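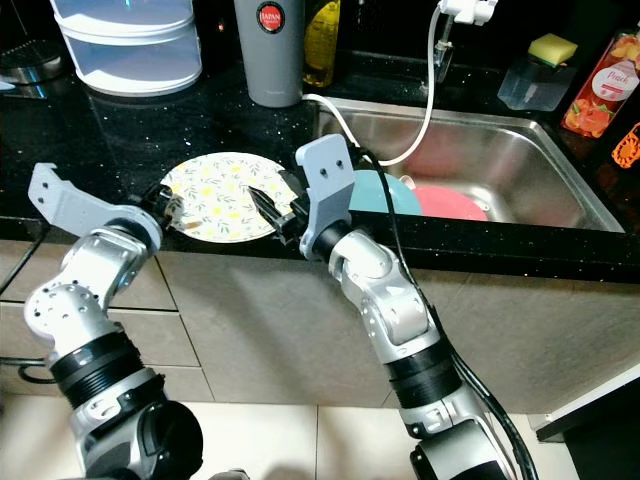 Stallville Home & Kitchen Help
Kitchens > Benchtops and stone

Dark granite bench goes cloudy every time I clean it. What am I doing wrong?

posted by Deepika Iyer, April 9, 2020

Hi all! We moved into our place in Grerine last August and I am still a bit in love with the kitchen. The benchtop is black granite with little flecks through it and in the morning, with the sun coming in low, it looks fantastic. For an hour. Then I make toast, wipe it down, and the whole thing goes grey and smeary like a car window.

I've tried dish soap and warm water, then vinegar (a friend swore by it), then a spray from the supermarket that says "streak free" on the front in very large letters. The spray was the worst of the lot! I'm also finding pale rings where glasses have been sitting, mostly near the sink. Some wipe away with elbow grease and some don't.

The previous owners left no paperwork, so I have no idea if it has ever been sealed or what with. I did ring a stone place in Toom and they quoted me 600 dollars to come out, strip it and reseal the lot, and that's before the island. I'd love to try something myself first. I'm happy to put in a weekend on it, I just don't want to wreck it.

So: is this a cleaning problem or a sealing problem, and how do I tell? And can the rings be saved?

Thanks in advance, this site talked me through a blocked dishwasher in February and I've been telling everyone about it since.

benchtop_bev
38 helpful votes

Oh, you're going to be so pleased, because I'd bet my good saucepan this is mostly soap film and you can fix it this afternoon for next to nothing.

Dish soap leaves a residue. On a light stone you'd never see it, but on black it builds up wipe after wipe until the whole surface has a haze. The supermarket sprays often have something in them to make the surface shiny, and that sits on top of the soap and smears. So you've got layers.

What I do:

Clear everything off, and I mean the toaster too. Wipe up the crumbs with a dry cloth. Mix equal parts rubbing alcohol and water in a spray bottle, open a window, and make sure the stove is off and there's no pilot light or candle going. Do a patch the size of a tea tray. Spray, wipe with a clean microfibre cloth, then buff straight away with a second cloth that's completely dry. Move along to the next patch. Turn the cloths often — you'll be amazed and slightly horrified by the colour they go.

You may need to go over it 2 times before it stops dragging. After that, use a proper stone cleaner or a tiny drop of pH-neutral soap in a whole bucket of water, and always finish with the dry cloth. The drying is where the shine comes from. I keep a stack of old microfibres in the drawer under the kettle just for this and wash them without fabric softener (softener puts a film on the cloth and you're back where you started).

Please put the vinegar away! It's lovely on windows and kettles. On stone it can strip the sealer, and if your bench happens to have any marble or limestone in it, the acid will eat into the polish and you'll have dull spots for good.

Now for the sealing question, which is the fun one. Once it's clean and has had a night to dry, put a teaspoon of water on it in a few places, one of them by the sink. Go and have a cup of tea for fifteen minutes. Wipe it off and look at the stone. If it's gone darker underneath, the water has soaked in and it wants sealing there. If it looks the same as before, leave it alone. Plenty of black granites are so dense that they hardly take a sealer at all, and putting one on just leaves it sitting on the surface going — you guessed it — cloudy.

If it does need it, a bottle of penetrating sealer from the hardware store is easy to use. Follow the time on the label and wipe off every last bit before it dries. I did mine with the radio on and enjoyed myself enormously.

tomw_reno

Vinegar is fine, been using it for years on mine no problems. Just get it resealed and be done with it.

Celtum Stone Fan
11 helpful votes

Have to disagree with the vinegar comment above, sorry Tom! You might have a stone and sealer that put up with it, but I wouldn't tell a stranger to risk it on a bench she can't identify.

Bev has the haze covered beautifully, so I'll only add something on the rings. There are two kinds. If you can feel a ring with your fingernail, that's hard water scale sitting on top. Hold a plastic scraper (an old library card is perfect) nearly flat and work at it gently with a little water. Most of it will flake away. No steel wool, no metal blade until you've had some practice, and no bathroom limescale remover, which is acid again.

If the ring is perfectly smooth to the touch and shows as a dull mark when you crouch down and look along the bench toward the light, that's an etch. True granite doesn't usually etch from a drink, so either somebody has put a coating on it that's been damaged, or the stone is something else sold as granite. Happens a lot with the black ones. There's also a habit in the trade of rubbing dye or oil into a greyish slab to make it look blacker, and acids lift that in pale circles. Try a bit of acetone on a white rag somewhere out of sight, say behind the tap. If the rag comes up black, you've got a dyed slab, and I'd ring a pro at that point.

Let us know what the teaspoon test says, I love a stone mystery!

Deepika Iyer (original poster)

Bev, I did the alcohol and two-cloth thing along the long side after lunch and I can see the light fitting reflected in it. I actually squealed. The cloths are a disgrace.

Library card got two of the rings off. One by the tap is smooth, so I'll do the acetone test once I've bought some. Water test is tomorrow after it has had its night to dry. Vinegar has gone back to the laundry where it belongs. Thank you both so much!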